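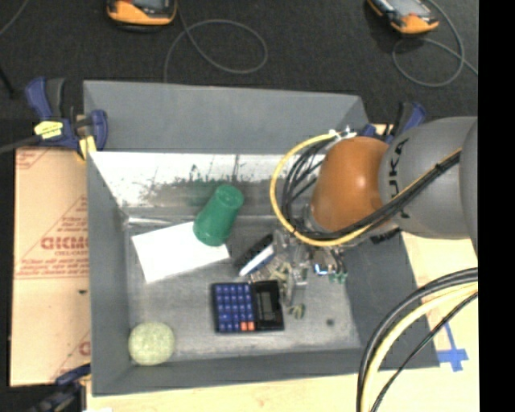
Washington Marinho, floor safety lead

Portela > Checklists > Sorting bins

2022-02-28 -- by Washington Marinho
2 min read

Bin 23, gray, open top

Rim and near edge: OK. Run a glove along it anyway!
Inner walls: OK, scuffed low down. Scuffs are fine, burrs are a fail.
Floor: worn, with cloudy patches. Pass -- recheck in August.
Loose items: green plastic cup, blank white card, calculator, a few others. Log them before wiping down.
Corners: Odair Conceição got these really clean last round, great work -- same again please.

Signed off: WM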